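Red shirts, white trim and other laundry grief

I've had a few of you write in since the post on linen cupboards asking how I deal with sports shirts and polos, the ones with a coloured body and white bits on the collar and cuffs. We go through a lot of them at our place. Two kids in the same club, both in red and white, plus a husband who still thinks he has one more season in him. So I've written down what I do, start to finish, and you can pinch whatever's useful.

Before the wash

Do the buttons up halfway. I used to undo the lot and the placket came out with a permanent wave in it, like a bit of bacon. All the way up isn't great either, as it strains the top buttonhole. Halfway, collar flipped up, inside out. That's it.

Check the collar while you've got it in your hand. Sunscreen is the worst offender in our house, far worse than grass. It leaves that yellowy-orange shadow on white fabric that you don't notice until it's been through the wash and gone darker. I rub in a bit of ordinary dishwashing liquid with my thumb, leave it while I have a cuppa, then rinse under the tap. Skip the bleach on anything with a coloured body, even if you're only dabbing the white. I've got a shirt with a pink splodge under the arm to remind me.

New red things get a wash on their own. I know everybody's nan said this and I know modern dyes are better than they were, but I ignored it once with a cheap red tee and we had a whole summer of rosy school socks. If you want to test one, wet a corner of the hem and press it hard onto an old white hanky. Any colour on the hanky and it goes in by itself, cold, until the hanky stays clean.

In the wash

Cold, short cycle, not too full. I do colour catcher sheets when I remember to buy them. Pieter Hendriks, who had the drycleaners behind the shops when we lived in Evangelista Street, told me years ago that most dye trouble happens when wet clothes sit in the drum after the cycle's finished, all pressed up against each other. I set the timer on the oven now and get them straight out. It's made more difference than the sheets, to be fair.

Go easy on the softener too. Sports fabric doesn't like it, and cotton knit gets a sort of greasy feel after a while. Half a cup of plain white vinegar in the softener drawer does the job and no, you can't smell it afterwards.

On the line

Hang shirts from the hem, upside down, pegged at the side seams. You get peg marks where they'll be tucked in, and the weight of the collar pulls the body straight for you. Keep reds in the shade if you can. Our line faces west and by February anything left out past lunch is fading while you look at it. I put reds and navies on the inside wires and let the towels and sheets have the sun.

If it's raining, hangers over the shower rail. Give each shirt a good crack first, like you're shaking out a beach towel, and run your fingers along the collar and the cuffs while they're damp. Ribbed cuffs especially – they'll curl if you let them dry any old how, and then you're ironing a cuff, which is a rotten way to spend an evening.

Getting it from the basket to the drawer

My own weak spot is the part after the line. I'm very good at washing and very good at carrying it inside, and then it all gets tipped out on something soft and stays there till somebody needs to sit down! I've got better, mostly by having a couple of rules.

The first is that the basket stays on the floor right next to whatever I'm folding on, and it doesn't go back to the laundry until everything that came out of it is folded. An empty basket in the way of my feet is a very good nag. I bought mine, a Hasora, for the handles more than anything, as the old one had cut-out holes that dug into my fingers. Get one with holes in the sides so anything a smidge damp can breathe.

The second is that shirts get folded first, before socks, before undies, before anything. Socks don't mind waiting. A knit shirt left in a heap will have a crease straight across the front by tea time.
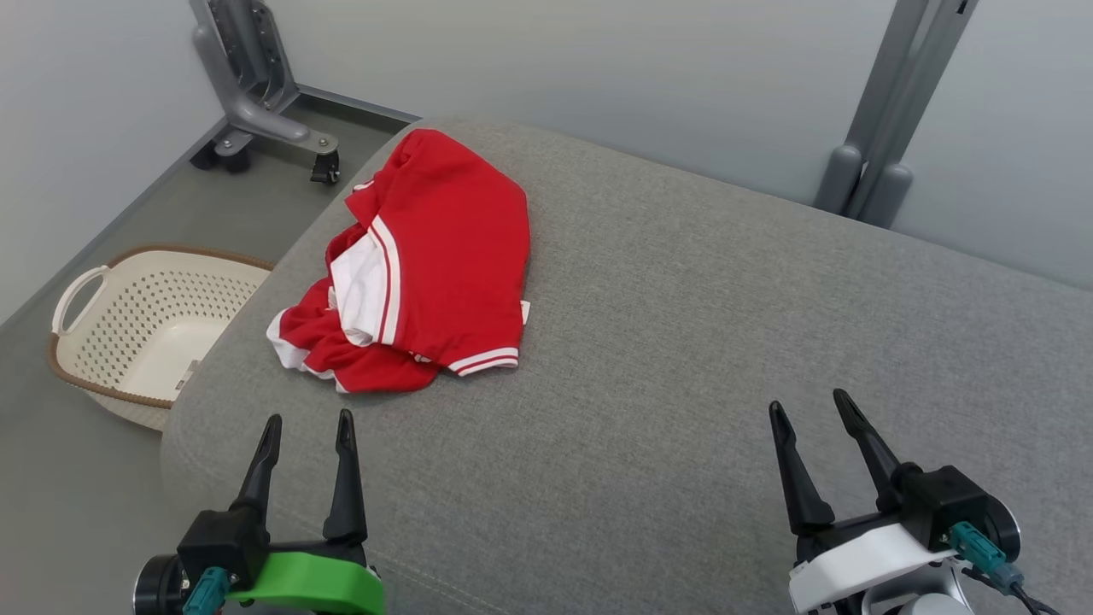 Folding a polo is easiest if you start from the trim and let the rest follow. Find the collar, find the placket, and get those two lying straight before you worry about anything else. With a red shirt bunched up in a mound it's the white you want to hunt for, as it tells you which way round everything is. The white panel with the thin red stripe running through the middle of the lump is most likely your collar or your placket, and the two white stripes are an edge you can grab and pull out flat. Once those are out, lay it face down, smooth it from the middle outwards, fold each side in with the sleeve turned back on itself, then bring the hem up to the shoulders in 2 goes. Flip it over and stand the collar up with your fingers.

Do it on something wide and flat, too. A firm cushion is fine, and a plain pale one is handy as you can spot a stray sock on it. A squashy couch is hopeless, everything slides into the dip.

For drawers I file shirts upright, collar up, so the kids can see which one is which without pulling out the lot. If yours are going on a shelf, stack them with the folded edge facing you and turn every second one around so the collars don't all pile up on one side and topple.

A couple of bits I forgot

If a crease has already set, you don't need the iron. Damp your hands, stroke down the front of the shirt, hang it in the bathroom while someone has a shower. Works on everything except linen.

White trim gone grey? Soak in cool water with a scoop of oxygen-type soaker, but only if the label says it's okay for colours, and stick to the time on the packet. I use the Atard one from the discount shop. Overnight is too long for red, ask me how I know.

And write names on the care label with a laundry pen, never on the white of the collar. It bleeds through. I've done that one as well.

Next time I'll get onto the mudroom hooks, as quite a few of you have asked where the boots go.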